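Workshop tips: comparing two grippers in simulation before you buy

Set both grippers up on the same arm model and the same controller gains. If the gains differ, the comparison is void. Junpei Oshima keeps one settings file per arm and changes only the gripper block. Save the file under a new name before each session.

Use ordinary furniture as the target. A small dresser with a lidded pot and a few ornaments on top tests wide and narrow grasps in one setup. Start with the grippers open, one to each side, and check clearance at drawer height before closing anything.
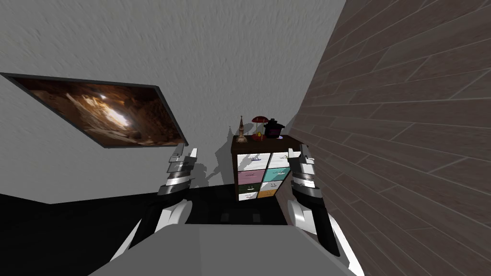

Run 17 trials per object and log every one, including the aborted ones. Thulani Magagula scores a lift as good only if the object is held for three seconds without slip.

Camera: fix the tilt and write it down. A tilted view is usable, but the offset must go into the controller or the reach will drift sideways.

Contact friction: the Clernine default is too high for smooth lids. Lower it in small steps — two trials per step is enough — and stop when a lid knob starts to slip.

Arm speed: keep it low near the wall. The Tiedemann controller reports wall contact late at full speed. The Adora one reports it sooner but needs its log cleared after 614 entries.

Repeat the best run with left and right grippers swapped. Keep both logs.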